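Incoming Inspection and Pre-Use Safety Checklist
Product under review: Zullia hand-held gripper kit, two units, evaluation loan
Supplier: Ackermann
Site: Urnstead, household test area
Inspector: Sabine Grube
Second reader: Bastian Sauerland
Date of inspection: Sep 22, 2022

Results are entered as Pass, Pass with comment, Open, or Fail. An item marked Open must be closed before the kit is released to general users.

Section A. Delivery and documents

A1. Shipping case closed and latches intact: Pass.
A2. Packing list agrees with contents: Pass with comment. The list shows 32 spare screws in one bag. They were supplied in two bags, neither labeled.
A3. User manual supplied in English: Pass.
A4. Declaration of conformity supplied: Open. The supplier has promised a copy by e-mail. The version on file dates from July and refers to the earlier housing.
A5. Serial numbers legible and recorded: Pass. Unit 1353 was inspected first.

Section B. Mechanical condition

B1. Housing free of cracks and sharp edges: Pass.
B2. Jaw pivots tight, no side play: Pass with comment. One pivot on the second unit was stiff on arrival and moved freely after adjustment. The manual gives no tightening value.
B3. Jaws open and close through full travel without binding: Pass.
B4. Finger pinch points marked: Fail. There is no warning label near the pivots. The supplier's quotation describes the kit as suitable for untrained home users, and a label is required for that purpose.
B5. Trigger returns when released: Pass, 1000 cycles, no sticking.

Section C. Work area

C1. Floor covering flat, with no raised edge in the walking path: Pass.
C2. Objects to be handled are light, unbreakable and free of blades or points: Pass. Soft goods, small plastic toys and open cardboard boxes are approved. Glass and filled containers are not.
C3. Loose strings and straps kept clear of the pivots: Pass with comment. Operators are to open the jaws fully and withdraw before freeing any caught string by hand.
C4. Daylight and glare acceptable to the operator: Pass with comment. Work near windows should be arranged so that the operator does not face direct sun. 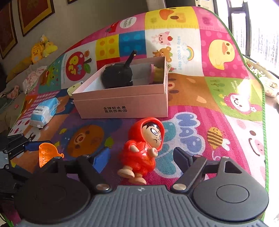 C5. Two units used in the same area: Pass with comment. The manual is silent on this point. Operators shall agree who moves first and shall not reach across one another — a verbal call is sufficient.
C6. Children and pets excluded during operation: Pass. The rule applies even when only one unit is in use.

Section D. Operator

D1. Introductory briefing given and signed: Pass.
D2. Sleeves fastened, rings and bracelets removed: Pass.
D3. Rest break taken after each 70 minutes of handling: Open. The schedule supplied by Vonport, who will provide the operators, allows longer periods. A revised schedule has been requested.

Comments of the second reader

I agree with the findings, including the result under B4. A temporary label may be applied on site, but the supplier should confirm in writing that later units will carry a permanent one. B. Sauerland

Release status: restricted. Briefed operators only, until A4, B4 and D3 are closed.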